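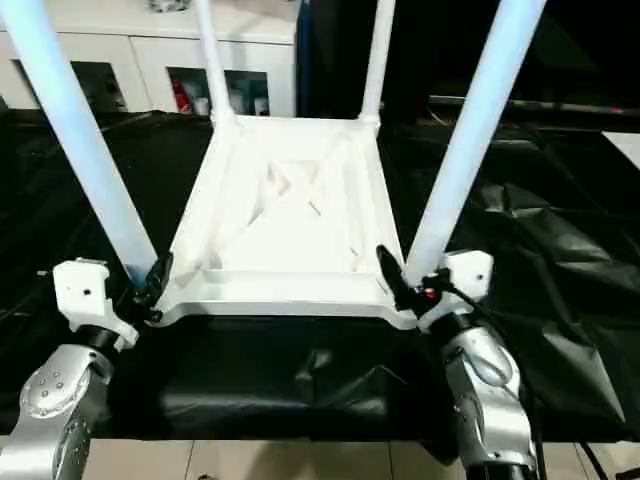 Two-finger grippers on a bimanual setup: one arm drops out of force hold when flipping a plastic chair

Asked in Grippers and End Effectors
Tags: parallel gripper, bimanual, force control, slip
Viewed 1,178 times

I am comparing two parallel grippers for a two-arm task and have a problem I can't separate into hardware or control. The task is to pick up a molded plastic chair by the seat edge, turn it over, and set it down on its seat. Each arm holds one front corner of the seat, next to where the leg joins. The work surface is covered with black cloth.

Gripper A is the Gredis two-finger with the stock narrow fingers. Gripper B is the Lornex with fingers I cut to the same length so the test would be fair. Both are set to a closing force of 16 N. Controller is a Geneck running both arms from one trajectory file, leader and follower, with the follower pose computed from the leader through a fixed offset.

With A on both arms the chair goes over and stays level until the last part of the rotation. Then the right gripper reports position reached instead of object held, and the seat edge creeps in the fingers. With B the creep is smaller but the fault comes earlier. Swapping left and right grippers does not move the fault. It stays on the right arm.

Things I have tried:

Raising closing force to 25 N. Creep is reduced, fault is the same.
Slowing the rotation to half speed. No change.
Recalibrating both wrist force sensors, unloaded. No change.
Replacing the gripper cable on the right arm. No change.

Is this an offset error between the arms or is the narrow finger simply wrong for a thin lip? I would like to finish the comparison before I order pads for either one.

Comments

What is the finger travel at contact compared with the empty close position? If those are close together, the held/not held flag is useless on a thin edge.

Asker: 1.9 mm at contact, 0 empty. Tolerance on the flag is whatever it shipped with.

3 answers

Answer 1 (accepted)
Gerrit Engelbrecht

You have two faults and they are hiding each other.

The fault following the arm and ignoring the gripper swap tells you the creep is driven by the arms. Two rigid grasps on one rigid object make a closed chain. Any error in your fixed offset has to go somewhere, and on a chair seat it goes into the lip and then into the fingers. The error in position from a small base rotation error grows with distance from the base, so check where the right arm is in its reach at the end of the flip. I would expect it to be close to full extension there.

Test it like this. Run the full trajectory with the right gripper open by a few millimeters and the chair removed. Put a pointer in each gripper and log the distance between the two tips at the start, at 90 degrees and at the end. The distance should be constant. On my pair it drifted by up to 5 mm before I redid the base-to-base transform. That is far more than a plastic lip will absorb.

To redo the transform, touch the same fixed point with both tools at a dozen or more poses spread over the volume you really use, including the far end, and solve for the transform by least squares. A calibration taken only in the middle of the table will look fine and be wrong where you need it.

After that, make the follower compliant along the line between the two grippers and keep it stiff in the other directions. On the Geneck this is a per-axis stiffness setting in the tool frame. Start low and increase until the chair stops swinging.

The second fault is the status flag. It compares finger travel with the empty close position. At 1.9 mm you are near the edge of the default tolerance on most grippers of this class, and a little creep toward the thin part of the lip pushes you under it. Reduce the tolerance or ignore the flag and use motor current plus travel. This would also explain why B faults earlier with less creep, if its default tolerance is wider.

I would not compare A and B until both are fixed. At the moment you are mostly measuring your calibration.

Comments

Asker: Tip distance drifted 3.8 mm, nearly all of it in the last third. New transform brings it to 0.6 mm. The creep is gone with A at the original 16 N. The flag still drops out now and then, so I am reading current instead. Accepting this.

Which solver did you use for the least squares step?

Gerrit Engelbrecht: A short script. Any point-set fit will do if the points are spread out and not close to one plane.

Answer 2

Wider fingers. Narrow fingers put all the load on a small patch, and when the chair rotates its weight makes a moment about that patch which friction can't hold. I use 30 mm wide pads with thin silicone on top for all sheet and molded parts and have never had to tune anything.

Be careful with silicone pads and dust. Wipe them with alcohol before each run or the friction changes and your numbers won't repeat.

Comments

Wider pads may foul the leg if he is gripping right at the corner. He would have to move the grasp inward along the edge.

The moment is mostly reacted by the other arm here. This is good advice for a single arm.

Answer 3

Same problem with a different controller. Updating firmware fixed it for me. Don't remember the version.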